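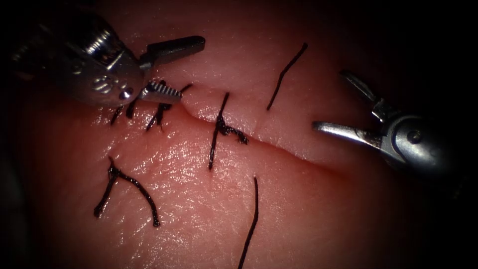 Eduardo Ambrosio wrote under my last post that I must stop saying the robot sews. The robot does not sew, he wrote, it is Worku who sews, and if the stitch is bad it is also Worku's stitch, and the day we begin to say it the other way we will have trouble in the department.

I have thought about this comment for some days. I think he is right, and I will try to write more carefully. But I also want to explain why I wrote it in that way, because I do not think it was only my English.

I am an operating theatre nurse in Karholm and I have been one for seven years. For most of this time my place was at the right hand of the surgeon. I gave the needle holder into the hand before the hand was really open. This sounds like a small thing, but it is a large part of the profession. You learn how each of them breathes. With Worku I knew from the shoulder when she wanted scissors. We spoke very little, and I liked that.

Since February we have the robot, and the surgeon sits at the console, with her back to me. I stand at the patient, where the arms are. I change the instruments, I clean the camera, I cut and I suck. When Worku wants something she says it in a microphone and it comes from a loudspeaker over my head. The shoulder I used to read is now on the other side of the room, under a blanket in winter because the console stands in the cold air from the ceiling.

So when I look at the monitor and see the jaws open above the wound, it is difficult for me to see Worku in them. I see two metal wrists. I know that she is inside the movement, of course. But my eyes have not learned it yet, and I suppose my sentences come from my eyes.

**About the practice room**

Several readers asked what we do in the practice room and whether the nurses are allowed to go in. We are. The surgeons practise there on pink pads of artificial tissue, with a long cut in them, and they must close the cut with knots. From a chair it looks easy. The thread curls where it wants, and one edge of the cut likes to lie down over the other one. By the middle of the row most people have a stitch across the cut and a lot of ends, and some pieces of old thread lying on the pad that they did not take away.

The difficult part, they say, is that you do not feel the thread. With the hand you know when the knot is tight. At our console you have to see it: the tissue pulls together a little, the thread becomes straight, and you must stop there. Worku broke so much thread in the first weeks that she began to bring her own coffee to the practice room and stay until the cleaners came. She has operated since before I finished school, and she had to sit there like a student with the young doctors, who were better than her because they do not have so many old habits in their fingers. She did not complain to me, but she was very quiet in that time.

I was allowed to try also. I made one knot. It was not a knot that I would like to have in my body. But after this afternoon I understood much better why she sometimes says "wait" in the loudspeaker and then nothing comes for a long time. Earlier I thought she was unsure. Now I know that she is looking.

I have asked if every nurse in the team can have this afternoon, and the answer was that there is no money for nurses at the console, since they will not use it. I understand the argument, but I do not agree with it.

**What has changed for us**

The planning office in Priderville made a presentation for the staff before the robot came. It was a friendly presentation. It said that we would be "released from routine tasks". I wrote the words down, because I wanted to look them up to see if they have a second meaning.

Some of it is true. My back is better. I do not hold a hook in a fixed position for hours any more, and I sleep on my side again without pain. The patients are up and walking earlier, at least this is my impression from the ward, and I do not want to give numbers that are not mine to give.

Other things are less good. We were always 2 nurses at the table for the large operations, and now we are often one at the table and one who goes between two rooms. No one was dismissed. A colleague went on pension and the place was not announced again, and that was all. If you count only dismissals, then the robot has cost nothing.

There is also the question of the new ones. We have a student now, very good, very serious. She has been with me in over 50 operations with the robot and only in a few open ones. She can prepare the arms faster than me. But last month one operation had to be changed to open in the middle, as it happens sometimes, and then everything must go quickly and by hand, and I saw that she did not know where to put herself. It is not her mistake. I learned those minutes by standing in them hundreds of times when it was calm. Where shall she learn them? I have put this question to my manager in writing and I wait for the answer.

**The name**

Our old team called the machine Fumetti, after a café opposite the hospital where the waiters also have long arms and come from all sides. The name has stayed. On the whiteboard it says Fumetti beside the room number, and the temporary staff believe it is a surgeon from Italy. I liked the name very much at the beginning. Since Eduardo's comment I am not so sure. When something goes wrong we say "Fumetti does not want today", and when it goes well we say "Fumetti was nice". Worku has never used the name, and I noticed this only when I was preparing this text.

I asked her in the changing room what she thinks about it. She said she does not mind what we call it if we write her name in the protocol. Then she asked if I could stand a little more to the left tomorrow, so that she can see me from the console when she lifts her head. I did not know that she lifts her head.

I stood more to the left. It is less comfortable with the cable on the floor, and we will have to move the small table also, but I think we will keep it in this way. Eduardo, if you read this: I have corrected the last post in three places. If you find a fourth, please write.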